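Givavus Leitner 3 - Carro plegable para festivales

Referencia en tienda: carros y transporte de camping
Capacidad declarada: 100 kg
Precio: consultar en tienda

Vendemos carros de festival desde que teníamos el local pequeño de Altley y hemos leído demasiadas fichas que prometen cruzar un barrizal sin esfuerzo. No cruza barrizales sin esfuerzo ningún carro. El Leitner 3 es el que mejor aceptamos de vuelta, en el sentido de que casi no nos lo devuelven, y por eso sigue en el catálogo.

Lo que dice el fabricante

Givavus habla de "movilidad total en cualquier terreno". Lo traducimos: va bien por hierba seca, por grava compacta y por los caminos de chapa que ponen en las entradas. En arena suelta las ruedas delanteras se clavan y hay que tirar marcha atrás. Con lluvia de verdad, se carga la mitad y se hacen dos viajes.

Los 100 kg son con el peso repartido y en llano. Con una nevera llena en un extremo y la tienda en el otro, el carro se comba un poco por el medio. No se rompe, pero tampoco da mucha confianza.

Lo que viene en la caja

- Carro con bastidor plegable
- Cuatro ruedas, ya montadas
- Asa telescópica con bloqueo
- Funda de transporte (justa; cuesta meterlo la primera vez y también la décima)

No incluye el toldo que aparece en la publicidad. El toldo Wokis se vende aparte y protege del sol a un niño sentado, siempre que el sol colabore y venga de arriba. De noche, para volver del escenario con los críos dormidos, da bastante igual llevarlo o no.

¿Para quién?

Para familias que acampan lejos del aparcamiento y van a repetir el año que viene. Si es su primer festival y no sabe si le va a gustar dormir en el suelo con el bajo de fondo hasta las 3:00, alquile uno. Muchos recintos los tienen, aunque conviene mirar antes si dejan entrar carros en la zona de conciertos - hay sitios en los que se quedan en el camping y punto.

Ruedas anchas, ¿sí o no?

El juego de ruedas anchas mejora algo en hierba blanda. Algo. También pesa más, ocupa más en el maletero y no cabe en la funda. Maureen Mapplebeck, que lleva los recambios, las desaconseja a quien viaje en tren, y tiene razón.
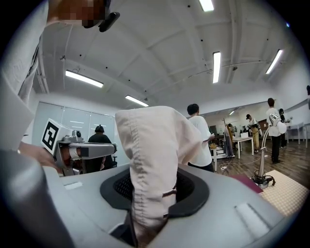

Departamento de Acampada y Festivales

Pedidos y recambios

Las ruedas, los pasadores y el asa se venden sueltos. La tela no, por decisión del fabricante, y nos parece mal: es lo primero que se desgasta. Un roto pequeño en el fondo se puede coser con hilo grueso si se coge a tiempo.

En febrero suele haber existencias de todo. En plena temporada prometen reposición rápida y luego ya veremos, así que no reservamos unidades que no tengamos en el almacén.

Devoluciones con el carro limpio, por favor. Barro seco incluido.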